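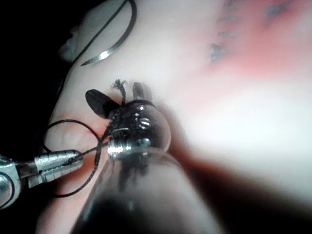

Black suture between two instruments at the practice pad.

Call for participants: suturing practice study, Bretville

The skills room at Bretville is looking for people to take part in a study of how surgical knot tying is learned. Sessions run in January, mornings and late afternoons.

You can apply if you are a surgical trainee or a final-year student. You need to be able to tie a square knot by hand. Console experience is welcome but not required.
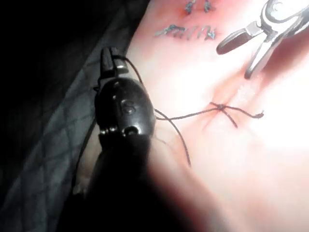

Bretville Skills Bulletin, Issue 27

Each participant comes for 2 sessions of 60 minutes. You will close a set of short incisions in a tissue pad with interrupted stitches, using the same thread throughout.
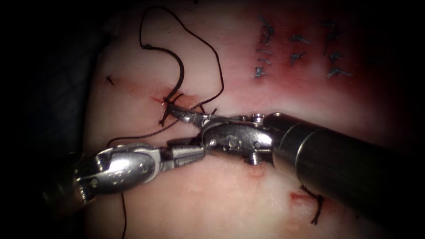

Scoring is done after you leave, by Nerea Peñalver and Nest Probert. They look at spacing, tension and tail length. Work with the loop laid out wide across the pad before the knot is drawn down, as with the black thread here, and keep the tails clear of the next incision. Speed is recorded but does not count toward the score.

Pads, needles and thread are supplied. Bring

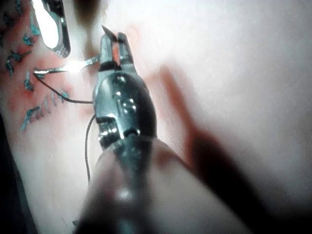 your own loupes if you normally wear them, and a student or staff card for the front door. Travel within Bretville is paid back against receipts.

To apply, write to Soledad Carretero, Skills Room, quoting reference 3099. Give your year of training and the times you can't do.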